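L'abonnement d'encre, ou comment louer ce qu'on possède déjà

Un lecteur nous a transmis le prospectus de Brendulard, qui propose depuis le printemps une formule « encre à volonté » avec ses multifonctions de la gamme Ita. Le principe est connu : on achète l'imprimante, on donne un numéro de carte bancaire, et les cartouches arrivent par la poste avant qu'on en manque. Le prospectus parle de tranquillité. J'ai lu les conditions générales, qui en parlent moins.

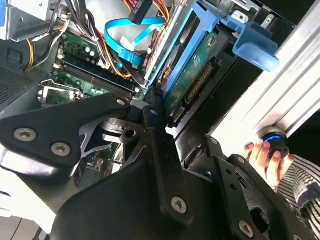

Temps de lecture : 4 min

Commençons par le mot « volonté ». La formule de base couvre 106 pages par mois. Une page est une page : une attestation d'une ligne compte autant qu'une photo pleine feuille. Au-delà, on paie par tranches, et une tranche entamée est due. Les pages non imprimées sont reportées sur le mois suivant, mais seulement pendant deux mois, après quoi elles disparaissent. Il faudra qu'on m'explique en quoi cela relève de l'illimité.

Vient ensuite la question de savoir à qui appartient l'encre. L'article consacré aux consommables est clair, c'est sa seule qualité : les cartouches restent la propriété du fournisseur. Si vous résiliez, elles cessent de fonctionner à la fin de la période en cours, même pleines. L'imprimante vérifie l'état du contrat par le réseau. Pas de connexion pendant plusieurs jours, pas d'impression. Pour un appareil branché au fond d'un atelier ou dans une maison de vacances, je vous laisse imaginer.

Ludivine Gautier, qui tient un cabinet de géomètre et suit cette rubrique depuis longtemps, a souscrit en janvier. Son bilan est partagé. Les envois sont ponctuels, elle le reconnaît volontiers, et la qualité des noirs ne lui pose aucun problème. En revanche, la machine a refusé d'imprimer un plan un jeudi matin, après un changement de box internet. Le service client lui a conseillé de « patienter le temps de la synchronisation ». Elle est allée imprimer chez un confrère.

Le fournisseur avance un argument économique : jusqu'à 268 euros d'économies par an. J'ai cherché la base de calcul. Elle figure en note, en petits caractères gris : comparaison avec l'achat à l'unité des cartouches de capacité standard, au prix public conseillé, pour un usage mensuel qui tombe exactement à la limite du forfait. Or qui imprime un volume régulier achète rarement des cartouches standard. Il prend les grandes capacités, ou il attend une promotion. Et qui imprime peu paie chaque mois pour des pages qu'il n'utilise pas. L'économie existe sans doute pour quelqu'un. Je n'ai pas trouvé qui.

J'ai posé la question à Stellan Nordin, du service commercial. Sa réponse, courtoise, tient en peu de mots : la formule « s'adresse aux foyers qui recherchent la sérénité ». À ma relance sur les cartouches bloquées après résiliation, il m'a renvoyé vers la page d'aide, qui renvoie elle-même vers les conditions générales. Je n'ai pas obtenu de réponse sur la durée pendant laquelle les serveurs de vérification seront maintenus. C'est pourtant le point qui m'inquiète le plus. Que devient une imprimante en parfait état quand la marque se lasse du programme ?

Certains concurrents font-ils mieux ? Un peu. Skov vend des modèles à réservoirs rechargeables, plus chers à l'achat, avec des flacons que l'on verse soi-même. Pas de contrat, pas de contrôle à distance. Il ne faut pas s'emballer pour autant : le tampon absorbeur, cette éponge qui recueille l'encre des nettoyages, n'est pas remplaçable par l'utilisateur sur les modèles d'entrée de gamme. Une fois saturé, il met l'appareil à l'arrêt, et le passage en atelier coûte presque le prix d'une machine neuve. Le vendeur n'en parle pas spontanément. Demandez-le-lui. 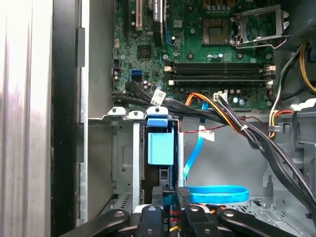 Intérieur d'une unité centrale ouverte, carte mère verte et cage de disques métallique.

Reste la laser monochrome, que l'on oublie trop vite. Tyra Solberg nous écrit que la sienne, une Vuvinau achetée d'occasion, sort ses factures sans broncher et que le toner ne sèche pas pendant les congés. Je n'ai pas de raison d'en douter. Elle précise que le pilote a demandé une bonne soirée de patience, et que les photos sont hors de question. Pour du courrier et des formulaires, c'est un compromis qui me paraît plus honnête que bien des offres mensuelles.

Si vous tenez malgré tout à l'abonnement, relevez d'abord le compteur de pages de votre imprimante actuelle, généralement accessible dans le menu d'état, puis de nouveau quatre semaines plus tard. Vous connaîtrez votre consommation réelle, que l'on surestime presque toujours. Lisez aussi la clause de révision des tarifs. Chez Brendulard, un simple courriel suffit pour annoncer une hausse, et le silence de l'abonné vaut acceptation. Gardez enfin un jeu de cartouches achetées dans le commerce, en vérifiant que le modèle les accepte encore une fois le contrat activé. Sur la gamme Ita, c'est le cas pour l'instant. La notice précise « sous réserve de mise à jour ».

Le mois prochain, nous regarderons les papiers photo vendus comme « qualité galerie ». Si vous avez des tirages qui ont jauni, écrivez-nous avec la référence du papier et l'endroit où ils étaient accrochés.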